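Search this site Enter keywords Go

Review of the Zerier Disassembly Kit for Small Recycling Shops
Project report, group 3
Estrella Cervantes, Volkan Ağca, Soledad Villaseñor
Advisor: Parveen Dhanial

1. Why we picked this kit

Okotden sells the Zerier kit to shops that take apart used office computers. It comes as software, a set of printable fixture files and a training manual. The buyer supplies the arms. The yearly license is $900, and our question was whether a small shop would get its money back. We had the kit from the start of the term until June.

2. Setup

Installation took us 11 hours, most of it spent on calibration. The manual assumes the table is perfectly level and ours was not, so we shimmed two legs and started over. Volkan printed the fixture plate from the supplied files. One bracket came out weak the first time and had to be printed again with thicker walls.

Support answered our emails but was slow. The second reply pointed us to a page in the manual that was missing from our copy - they sent it later as a separate file.

3. Tasks and results

We scored three tasks: unplugging a drive cable, releasing a drive and lifting out a memory stick. Releasing the drive went best. Cables were the weak point, and the software often asked for a person to confirm the grip before it would go on.

Our opinion is that the license is fair for a shop that sees the same few models every week. For mixed loads, the time spent teaching each new case is too high. Soledad's cost sheet is in the appendix.

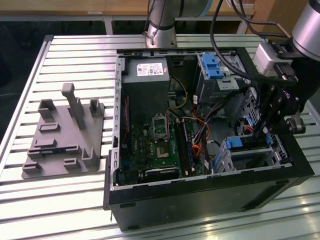

Drive removal is the task we would show a buyer first. The kit lets you save a grip point for each part and reuse it on the next case of the same model. Blue plastic clips on the drive bay made good targets because they stand out from the gray metal, while the power cables running down toward the bays gave the planner more to avoid. We would like Okotden to add a cable step before the drive step.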